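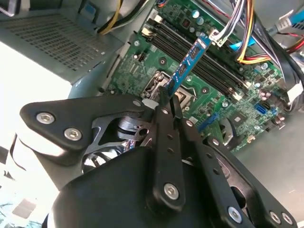
Blue memory module above a green motherboard, desktop case open.

Kidus Feyisa has put together more than 2,000 desktops, and he still grins when the conversation gets around to memory.

"It's my favorite part!" he told me on Thursday, over very strong coffee at Pluldale. "The board is lying there with all those tiny parts on it, and you get to add the piece that lets it think about more than one thing."

He started at 16, fixing up old office machines with an uncle in Uden, and he can talk about slots the way other people talk about fishing spots. Hold the module by its edges, he says, find the notch, and line it up before you push. "People push first. I did too, for years."

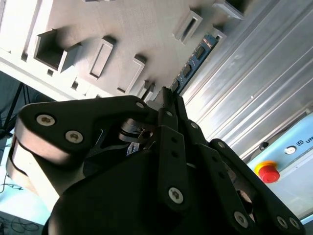
Long blue circuit board beside a light gray tray

We moved on to trays, and he got even livelier. He loves a tray with proper pockets, square ones, long narrow ones, all with a good raised rim (he spent seven weeks sketching his own once, and I've seen the sketches, they're lovely). "A part that has a home doesn't end up under your elbow," he said.

His next batch is 124 machines for Plamlow, due in November. He can't wait to get going.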